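Protokoll der Arbeitsbesprechung Handgreifer und Kopfkamera

Projekt Jerside, Teilvorhaben Aufnahmegeräte
Termin: Donnerstag, 14:00 Uhr
Ort: Besprechungsecke im Obergeschoss, Ailbhe Ní Bhriain per Telefon zugeschaltet
Leitung: Rodrigo Carretero
Protokoll: Rodrigo Carretero
Verteiler: Teilnehmende, Werkstatt, Ablage Jerside

TOP 1 Protokoll der letzten Besprechung

Das Protokoll wird ohne Änderungen angenommen. Offen geblieben war die Frage, ob die Fingerbeläge für beide Greifertypen aus derselben Charge kommen. Die Werkstatt hat das inzwischen bestätigt. Der Punkt wird gestrichen.

TOP 2 Stand des Greifervergleichs

Verglichen werden weiterhin zwei Ausführungen des Handgreifers. Ausführung A stammt von Urkus, Ausführung B ist der Eigenbau nach den Zeichnungen von Ó Gríofa. Im Mai wurden mit beiden zusammen 154 Durchgänge aufgenommen. Davon sind 115 vollständig auswertbar. Bei den restlichen fehlt entweder die Lage eines Greifers über längere Strecken oder die Öffnungsweite wurde nicht mitgeschrieben.

Carretero berichtet, dass die Ausfälle ungleich verteilt sind. Ausführung A verliert die Lage vor allem beim Drehen des Handgelenks nach innen. Bei Ausführung B ist das seltener, dafür kommt die Öffnungsweite bei schnellem Schließen verspätet an. Ní Bhriain fragt, ob das am Geber oder an der Übertragung liegt. Carretero vermutet die Übertragung, hat es aber nicht getrennt gemessen.

Zum Greifverhalten selbst: Flache und kleine Gegenstände lassen sich mit A besser von der Tischplatte aufnehmen. Bei Stielen und dünnen Stäben ist B im Vorteil, weil die Backen parallel bleiben. Bei Bechern und Flaschen sehen beide Anwesenden keinen nennenswerten Unterschied.

Ní Bhriain weist darauf hin, dass die beiden Reihen nicht von denselben Personen aufgenommen wurden. Ein Teil des Unterschieds kann daher an der Übung liegen. Man einigt sich, die Ergebnisse bis zur Wiederholung mit getauschten Personen nur intern zu verwenden.

Beschluss: Die Reihe wird mit 12 Durchgängen je Person und Ausführung wiederholt. Gegenstände und Reihenfolge bleiben wie bisher.

TOP 3 Steuergerät und Übertragung

Das Steuergerät von Plulevcombe liegt seit der vergangenen Woche vor. Es lässt sich mit beiden Ausführungen betreiben, bei B allerdings nur mit einem Zwischenstecker. Der Zwischenstecker sitzt locker und hat sich zweimal während der Aufnahme gelöst. Die Werkstatt soll eine Verriegelung vorsehen.

Im Leerlauf wurde eine Verzögerung von 47 Millisekunden zwischen Fingerbewegung und Eintrag in der Aufzeichnung gemessen. Ní Bhriain hält das für brauchbar, solange der Wert gleich bleibt. Unter Last wurde noch nicht gemessen. Carretero holt das nach und nimmt dabei auch die schnellen Schließbewegungen aus TOP 2 auf.

Die Kabelführung am rechten Greifer wurde länger besprochen. Eine Führung am Unterarm entlang ist möglich, verlangt aber eine Manschette, und diese verrutscht auf Stoff. Ní Bhriain schlägt vor, das Kabel am Griff nach hinten abzuleiten und erst am Gürtel wieder zu befestigen. Das soll zunächst an einem Gerät ausprobiert werden.

TOP 4 Kopfkamera und Marker

Besprochen wurde, wie weit der Kopf geneigt sein darf, damit Arbeitsfläche und Markerwürfel gleichzeitig erfasst werden. Bei starker Neigung liegen die Greifer zwar günstig, der hintere Tischbereich wird aber klein. Bei flacher Haltung ist es umgekehrt, und die Würfel geraten an den unteren Rand.

Als Diskussionsgrundlage diente eine Aufnahme vom weißen Tisch mit dem Blumenstrauß nahe der hinteren Kante und dem kleinen grün-gelben Gegenstand weiter zur Mitte. Am rechten Greifer zeigt der Würfel der Kamera zwei bedruckte Flächen. Ní Bhriain möchte diese Stellung als Ausgangshaltung festlegen, mit geöffneten Backen über der vorderen Tischkante. Carretero ist einverstanden, will aber für kleinere Personen eine zweite Haltung zulassen.
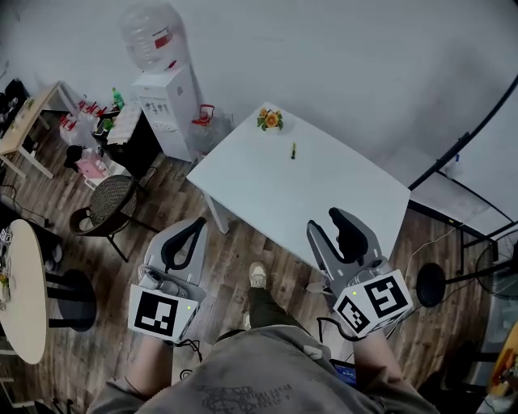 TOP 5 Ablauf der Wiederholungsreihe

Die Reihe beginnt jeweils mit der Ausgangshaltung nach TOP 4. Sie wird zwei Sekunden gehalten, danach folgt der erste Griff. Abgebrochene Durchgänge werden nicht gelöscht, sondern mit einem Vermerk abgelegt. Beim letzten Mal fehlten solche Vermerke, und die Zuordnung hat einen halben Tag gekostet.

Der Abstand der Füße zum Tisch wird nicht vorgeschrieben. Ní Bhriain hatte eine Bodenmarkierung vorgeschlagen - Carretero hält sie für unnötig, solange die Tischkante als Bezug dient. Der Vorschlag wird zurückgestellt.

Die Belichtung der Kopfkamera wird für die gesamte Reihe fest eingestellt. Die Automatik hat bei hellen Tischplatten zu stark nachgeregelt, so dass das Druckmuster der Würfel in einzelnen Durchgängen nicht mehr erkannt wurde.

TOP 6 Aufgaben

Carretero: Messung der Verzögerung unter Last, beide Ausführungen.
Carretero: Beschreibung der Ausgangshaltung und der zweiten Haltung, Entwurf an Ní Bhriain.
Ní Bhriain: Probe der geänderten Kabelführung an einem rechten Greifer.
Ní Bhriain: Formular für Abbruchvermerke, eine Seite.
Werkstatt: Verriegelung für den Zwischenstecker.

TOP 7 Verschiedenes

Die Ersatzbeläge für Ausführung A sind bestellt, ein Liefertermin liegt nicht vor. Ní Bhriain bittet darum, abgenutzte Beläge aufzuheben und mit der Ausführung zu beschriften. Über die Anschaffung eines zweiten Steuergeräts wird erst nach der Lastmessung gesprochen.

Nächste Besprechung: nach Abschluss der Wiederholungsreihe, Einladung durch Carretero.
Ende: 15:20 Uhr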